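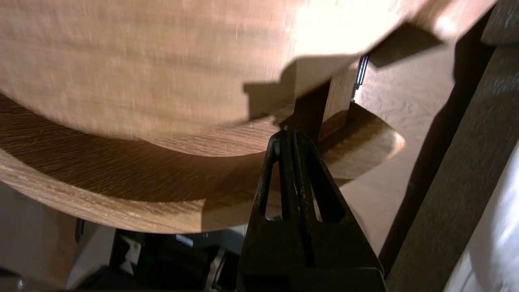 Search this site Go
Courses > Accommodation Operations > Unit 4 > Room Furniture and Fittings

Unit 4 handout: Guest room layout and the bedside zone
Prepared by Elvia Quezada

4.1 Scope
Room layout governs cleaning time, repair cost and guest complaints. Students should read this with the Barrera case notes, which cover a 60-room property refitted in two stages. Bathrooms are dealt with in Unit 5.

4.2 The bedside zone
The bedside zone is the area a guest can reach while lying down. It normally holds a surface, a light switch, a power outlet and a telephone or other means of calling the desk. Clearance between table and mattress should let a hand pass with a cloth. Tables with a closed base collect less dust underneath but are slower to shift when the floor is mopped.

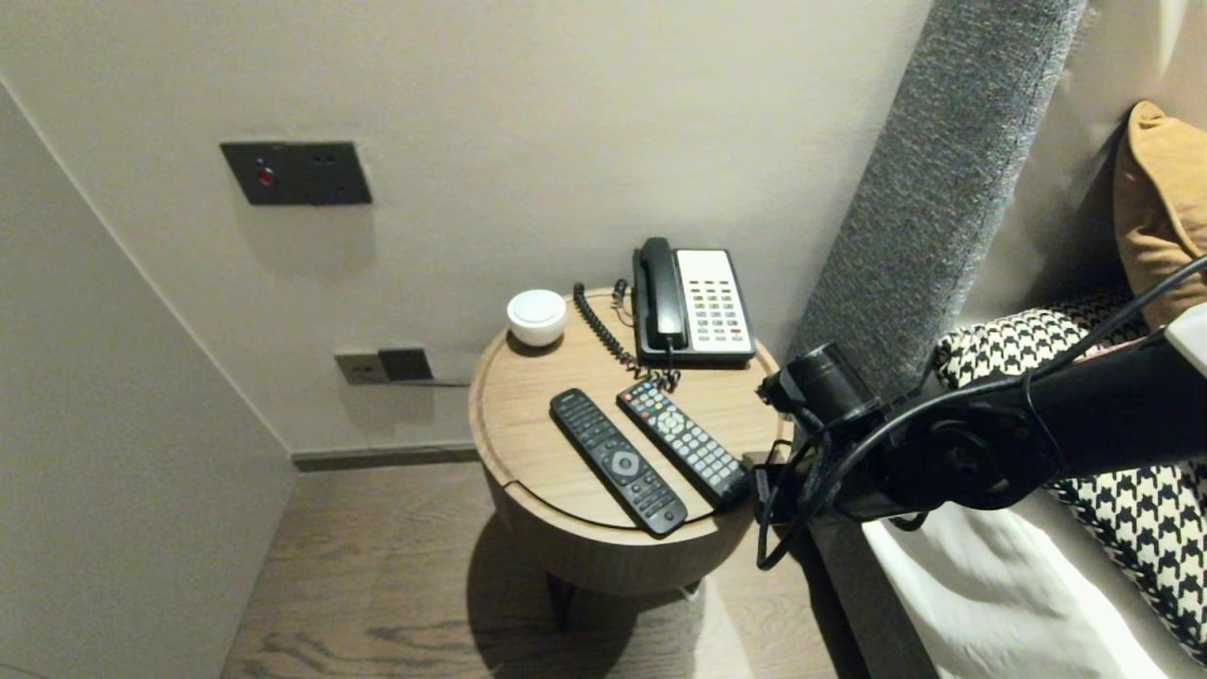 Surface allocation is set by the room standard. The Werkivell standard used in this course assigns one fixed position to each item, recorded on a card kept on the trolley. Attendants reset to the card at every service. Items handled often, such as handsets and remotes, are wiped at each changeover and logged by room number.

4.3 Finishes
Timber and timber-look finishes are specified by wear class. Rims and edges fail first. Record the colour and finish code at purchase, as later batches may not match. At Barrera, 473 pieces were bought under a single code and the spares were stored off site. 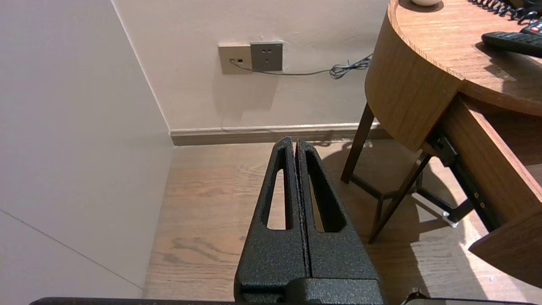 Floors follow the same rule. Skirting joints and corners are inspected each April, before the winter maintenance program is drawn up. Gaps are noted by wall, clockwise from the door.

4.4 Replacement planning
Straight-line depreciation is adequate for casegoods. The Tistero worksheet assumes a purchase cost of $2000 per room for loose furniture and plans full replacement by 2038. Soft furnishings are entered on a separate schedule.

4.5 Tutorial task
Draft a bedside reset card for a twin room. State item positions by reference to the wall. Maximum one page.

Contact the unit office | © Brivanero Institute | Back to top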